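Andik Mine Inquiry: How A Licence Dispute Became A Fight Over Who Gets To Investigate

What started as an argument about a mining licence is now an argument between two state bodies over which of them has the right to ask questions. The court has been asked to settle it and has so far declined to do so in one go. Its latest order, dated 2021-11-18, gives each side something and leaves the main point open.

The licence belongs to Burnomine, which has worked the ore deposits above the town of Andik for 16 years. In June the provincial ministry renewed it without calling for fresh bids. The opposition said the renewal broke the ministry's own rules. The ministry said the rules allowed for an extension where the holder had met its obligations, and that Burnomine had.

The matter might have stayed there, as most such matters do. But the provincial audit office had already been looking at royalty payments from the Andik pits, and the renewal landed on its desk as part of the same file. The auditors asked for the correspondence between the ministry and the company. The ministry refused, on the grounds that the anti-corruption bureau had opened a case of its own the week before and had taken the papers.

That is how the province came to have two investigations into one licence, with one set of documents between them.

The audit office believes the bureau's case was opened to block its work. It has said so in a filing, in careful language, and its supporters in the assembly have said so in language that was less careful. The bureau reports to the interior ministry. The audit office reports to the assembly. Each has a founding law that says it comes first where public money is involved, and the two laws were passed by different governments which do not seem to have read one another's drafting.

The government's lawyers argue that a criminal inquiry must take priority over an audit. If the auditors publish findings while the bureau is still gathering statements, they say, any trial could be damaged. The opposition replies that the bureau has opened cases before in which no trial was ever reached, and that papers held in a criminal file can be kept from the public for years.

Both arguments have some weight. A lawyer reading the two laws side by side would find support for either. The older one, on the audit office, says that no public body may withhold a record from an auditor. The newer one, on the bureau, says that records seized in a criminal case may be released only with the consent of the investigating officer. Neither mentions the other.

The court heard the parties over three sittings. The judges were plainly irritated by the number of people who wanted to speak. Apart from the two agencies and the ministry, there were lawyers for Burnomine, for the opposition group in the assembly, and for an association of landowners in the Sipos valley, downstream of the mine, who say their complaints about water were never answered. The company asked to be heard last and then said very little. Its position is that it applied for a renewal, was granted one, and has no view on who should examine the decision.

In its order the court told the bureau to hand over copies of the royalty records to the auditors within 5 working days. It did not order the release of the ministry's letters. Those are to be given to the court in a sealed envelope, and the judges will read them before deciding whether the auditors may see them too. Meanwhile the licence stands, and the pits stay open.

The audit office called the order a step forward. The interior ministry said its position had been upheld. The landowners were told that their complaint about the water was a separate question and should be brought separately.

In Andik itself the case is followed closely, although opinions do not divide along the lines one might expect from the assembly debates. The mine and its contractors employ over 2000 people. Many of them vote for the opposition and do not want the licence touched. Some of the traders on the main street support the government and would like to see the books opened, because the town's share of the royalties has not risen since the present contract began.

The Firnitz district, on the far side of the ridge, went through something similar with a quarry licence. There the audit and the criminal case ran together for two years. The audit was finished first and was never used. The criminal case was closed for lack of evidence, some of which had been set out in the audit. Lawyers for the opposition raised this at the second sitting, and the presiding judge asked them to keep to the facts of the present case.

The sealed letters are now with the court. No date has been set for the next hearing.

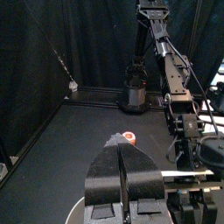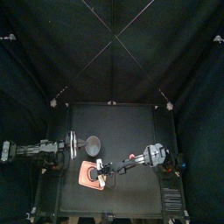

READERS WRITE

From a reader in Sipos: Your article gives the water complaint two sentences, which is two more than the court gave it. We first wrote to the ministry well before the renewal and were told to wait for the audit. Then the audit office told us to wait for the bureau. Now we are to bring a separate case, and our lawyer says the first thing the judges will ask for is the ministry's letters, the same ones that are in the envelope. I would like to know whether anyone has asked for our letters to be included with them.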